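Tenants' Group Questions Starberg's "Zero-Waste Building" Claims, Asks for the Weights

BILLBERG, 26 Feb 2024 — The Billberg Renters League today called on property manager Starberg to publish the numbers behind its claim that the Vass Street apartments are now a "zero-waste community," a phrase that has been printed on lobby posters, rent notices and at least one refrigerator magnet since January.

The League says it has asked for those numbers in writing and has so far received a brochure.

"We would love to live in a zero-waste building," said Brock Charbonneau, a Vass Street tenant and spokesman for the League. "We just looked out the window on trash day and the truck still comes. It comes at the same hour, it makes the same noise, and it leaves full. So we have questions."

Starberg announced the program in a letter to all 115 households at Vass Street. The letter said that food scraps, paper, metal and glass would be sorted by residents in their kitchens, collected from a shared room on the ground floor, and "returned to the materials economy." It did not say where that is.

Each household was also told it would pay a new monthly fee of $7 to cover the service. The League does not object to paying for recycling. It objects to paying for a word. Tenants who asked what the fee buys were told it supports "the Vullus approach," named for the consulting firm that designed the plan. Vullus has a website. The website describes the approach as "whole-building" and "resident-led." Residents of the whole building report that they were not asked to lead anything.

The League's main complaint is simple. A building can only be called zero-waste if someone weighs what leaves it. Starberg's brochure says the program achieves "up to 100 percent diversion." The League notes that "up to 100 percent" also covers every smaller number, including none, and that the brochure gives no starting figure, no period of time and no name of a hauler.

"My bathroom scale could do a better job," Charbonneau said. "If they have the weights, post them by the mailboxes. If they don't have the weights, take down the poster. I am not hard to please here."

The League is also skeptical of the promised savings. Starberg's letter says sorting will "ease pressure on future rents." Members who have lived at Vass Street for several years say they have heard this about the new boiler, the new locks and the new laundry cards, and that the pressure on rents has held up well through all of it.

Then there is the matter of penalties. Under the new house rules, a household that puts the wrong item in the wrong container can be charged up to $200. The rules do not explain how a bag in a shared room would be traced back to one kitchen. They do list greasy pizza boxes in both the "paper" and "not paper" columns — the League has pointed this out twice.

The League is asking Starberg for the following:

A monthly report of what is collected at Vass Street, by weight and by type, with the name of each company that takes it away.

A copy of the contract with Vullus, or at least the page that says what Vullus is paid.

A pause on the monthly fee until the first report is posted.

A written end to the penalty rule, or a version of it that a tenant could read and follow.

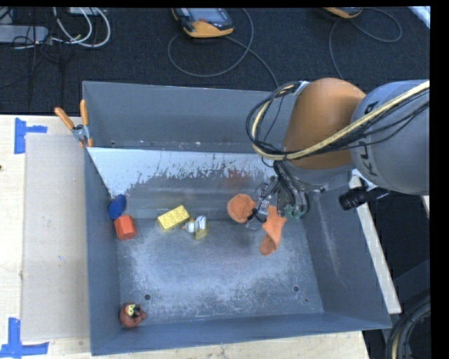
A gray metal bin with a scratched floor. The League wants material weighed and reported by type.

The League says it will happily retract its doubts if the reports show that the program works. It has offered to print the results in its own newsletter, on the front page, with the word "zero" in large type if the word turns out to fit.

Starberg has told tenants it will "share learnings in due course." The League has asked for a date and is still waiting for one.

A meeting for tenants will be held in the ground floor lounge at Vass Street next month. Representatives of Starberg and Vullus have been invited. Neither has said yes, although Starberg did ask the League to please sort its cups afterward.

About the Billberg Renters League

The Billberg Renters League is a membership group for people who rent their homes in Billberg. It takes no money from landlords, property managers or consultants. Dues are optional.

Media contact: Brock Charbonneau, Billberg Renters League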